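Dreltex Women's Midlayer Fleece, reviewed by Lærke Steinarsdóttir

I bought the Dreltex in July, when it was down to 55 pounds from 90, and have worn it on most walks since. It's a thin grid fleece with a full zip, two hand pockets and a close-fitting hood. Mine weighs 343 grams on the kitchen scales in a size medium.

Warmth is fair for the weight. Under a shell it kept me comfortable on a windy ridge, but standing still at lunch I wanted another layer.
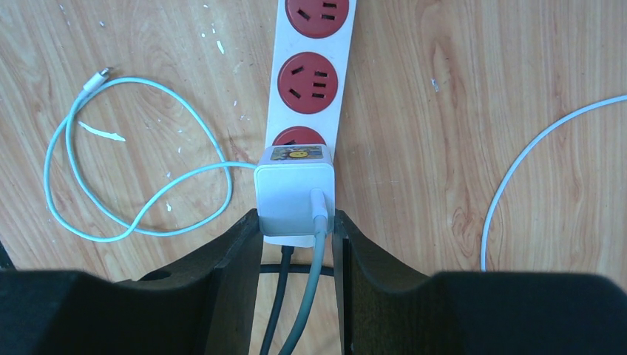 The sleeves are long enough to pull over your hands, and the thumb loops don't dig in. Sizing is on the small side. I have a 42 inch chest and the medium is snug over a base layer, so go up one if you're between sizes.

Washing has been easy. It goes in at 30 and dries overnight on the airer. There is slight bobbling under the rucksack straps, and the zip pull on the left pocket came off one Sunday. I replaced it with a bit of cord.

The Bundgaard version has a better zip but no hood. I'd buy the Dreltex again at the sale price.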